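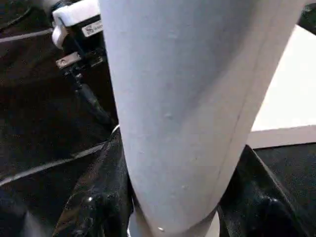

Two of our operators asked whether the Nuvance kit could be set up on an ordinary floor, without a bench or a cage. The question was a fair one, and it shaped much of this evaluation by the Sesormont equipment office.

The Nuvance two-arm collection kit is supplied through Simard with a head camera, a wrist camera and the Putport recording software. It was assessed in June for one purpose: gathering demonstrations of large, awkward objects being gripped and held. Over the trial period, 212 episodes were recorded, of which 23 were rejected at review, most of them for dropped wrist video.

Setup took some 30 minutes once the arms had been fastened down. Control is smooth at low speed. The wrist view is useful for close contact but gives little sense of where the second arm is, and labeling staff should work with both views open.

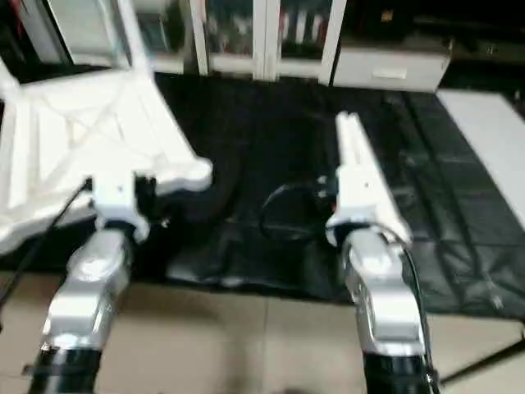 Labeling would go faster if Putport let us mark the start of a grasp while recording, one reviewer wrote on the feedback form. We agree. Marks can at present be added only afterward — a slow step when episodes are long.

Cable routing is the weaker part of the hardware. The clips supplied are few, and we recommend ordering a second set. The printed manual also omits the wrist camera's focus setting, although Simard provided it on request.

Rating: suitable for purchase, subject to a software update.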